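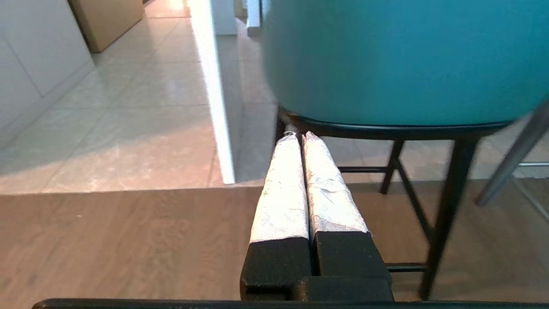 Tuller says its robots will learn housework by being shown. So far, the showing is slow

Tuller, the home robotics startup, has spent since September collecting what it calls "everyday examples" for a learning system meant to run household robots. The idea is simple enough. A person guides a gripper through a chore, a small camera near the gripper records what it sees, and the recording goes into a pile with all the others. Feed the pile to the software and, the company says, the robot will work out how to do the chore by itself.

The pile is where the trouble starts. Tuller says it has 41 hours of recordings it considers good enough to use. It would not say how many hours were thrown out, or who decides what counts as good. Asked twice, a spokesperson answered both times that the company is "focused on quality."

Rangi Tamihana, who runs the collection work, was more direct. He said a usable example of something as plain as picking a sock up off the floor can take nine tries, and that the gripper still gets into places it shouldn't — under chairs, between stool legs, up against cabinet doors.

"People think the hard part is the software," Tamihana said. "Most of my day is getting a clean run in a normal room. Sun comes in, the floor goes white, and you wonder what the model is going to make of that."

Tuller is gathering its examples in ordinary furnished rooms, where earlier projects often used a bare table under fixed lights. That is a fair point in its favor. A robot trained only at a tidy bench tends to fall apart when it meets a real floor. But the company is using five rooms in total, and five rooms is a very small slice of how people live. None has stairs. None has a dog. Carpet is on the list for later.

There is also the question of hardware. The recordings were made with grippers that have been patched and rewrapped between sessions, according to Tamihana, and the fingertips in an early run do not look the same as the ones in a later run. Whether that matters depends on who you ask. Tuller argues that variety helps and that a system which sees several kinds of finger will be less fussy about its own. It has not published a test that shows this. It has not published any tests.

The money behind the project comes mostly from Wusico, a maker of floor-care machines, which hopes to put the finished system, named Proter, on a wheeled base that clears a room before the vacuum runs. Wusico has told its dealers to expect a demonstration unit. It has not told them when. A dealer who asked not to be named said the same promise was made for a window-cleaning product that never reached his store.

A rival, Wiegand, dropped a similar plan after deciding that guided examples cost too much to collect by hand. It now trains mostly in simulation and sends people into real rooms only to check the results. Tuller calls that a shortcut. Wiegand, in a short written reply, said it wished Tuller well and would be interested to see a working product.

So would a lot of people. Learning from examples has produced some nice videos over the years, many of them sped up, and far fewer machines anyone can buy. Tuller's own clip, shown to investors, has Proter lifting three items off a floor and dropping them in a bin. The company confirmed that the clip was edited, and that a person was holding the controls for one of the three.

Tamihana said that was a fair thing to ask about. He expects the next stretch of collection to cover kitchens and hallways, with more people at the controls so the system doesn't just copy his own habits. He would not guess at how many hours will be enough.

"If I had a number I'd be a lot more relaxed," he said.

Tuller plans to pick its next set of rooms from homes offered by employees and their families. The company said it will pay them a small fee and blur anything personal in the recordings. It is still writing the rules for what happens to the footage after training, and declined to share a draft.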